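Silence is not a product

I have been going to retreats of one sort or another for eighteen years, and in July I came home early from one for the first time. I wasn't ill and there was no family emergency. I left on the second morning because I had been asked, for the fourth time since arriving, whether I wanted to upgrade.

The retreat was run by an outfit called Traltent. It cost me $775 for a long weekend, meals and a shared room included, and for that I was told I would be guided toward my own stillness. The guide was pleasant and the food was good. But on the first evening we were told there were levels. The first was called Opening. The next, for another $900, was called Meeting, and it came with a certificate and a private call every month until Christmas. People who had done Meeting sat at the front on better cushions.

My argument is a simple one. A spiritual practice that is sold in levels teaches the levels. Whatever the words say about surrender or the true self, what a person learns by sitting there is that peace belongs to those further up, and that the way up is a card payment.
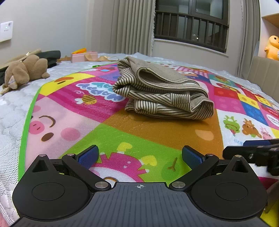
I don't object to teachers being paid. Halls have to be heated and somebody has to buy the rice. My first teacher, Murdo Pollock, kept a tin by the door of the room he rented over a hardware shop in Trirow, and most weeks I put a note in it. Some weeks I didn't have one. He never looked. He taught the same sitting practice to the man who owned the shop as he did to the teenagers who came in because it was raining, and when anyone asked him what came after it he said tea.

I found that answer irritating at the time. I was in my twenties and wanted to be told I had a gift. There were other places that would have told me so, and I went to a few of them. At one, I was informed by a woman I had known for an hour that I was a very old soul. I walked around feeling pleased for a week or so, then heard her say it to someone else in the queue for the toilets.

Flattery of that kind is the older trick, and the levels are only a tidier version of it. Both depend on the same thing, that most of us arrive at a retreat when something has gone wrong. A marriage has ended, or a parent has died, or we have woken at four every morning for months with our hearts going. We are not in a good state to judge an offer. A decent teacher knows this and is slow. Traltent had a form ready at breakfast.

I talked it over afterwards with Moataz El Khatib, who has led a small contemplative group for longer than I have been sitting and who disagrees with me on nearly everything. He thinks I am a snob. His view is that people value what they pay for, that free groups are full of those who drift in and out, and that a certificate does no harm if it keeps a nervous person coming back until the habit takes. He also pointed out that monasteries have always had ranks, and that plenty of them have taken money from the rich in exchange for prayers.
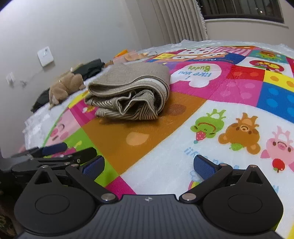 He is right about the monasteries. I would only say that a novice in most of them is given more work as the years go on, and less say over the day. The ranks at Traltent ran the other way. Each one brought more comfort and more attention from the guide, and the people at the front were excused from the washing-up.

On the question of drifting I think he is partly right. I drifted for three years myself. But I drifted back, and I could do that because there was no account to reopen and no one rang me about a lapsed membership. The door over the hardware shop was simply unlocked on Tuesdays. If I'd had to explain myself at a desk I doubt I would have climbed the stairs.

There is also the matter of what happens at home. Any practice worth the name has to survive an ordinary house, with the bins and the phone bill and somebody else's radio. I have never had an insight on a retreat that lasted past the first argument about the car. What has lasted is twenty minutes in the morning on a kitchen chair, done badly on most days – and it took no level to get it.

So I would put three questions to anyone thinking of booking. Can you come back without paying more? Does the teacher do any of the dishes? And when you ask what comes next, does someone reach for a price list? I asked Traltent for a refund of the unused nights, and they offered me 18 per cent off Meeting, valid for 90 days.

I still sit on Tuesdays. There are usually five or six of us, and the heater smells of dust until it warms up.

Contact | © 2023 | Back to top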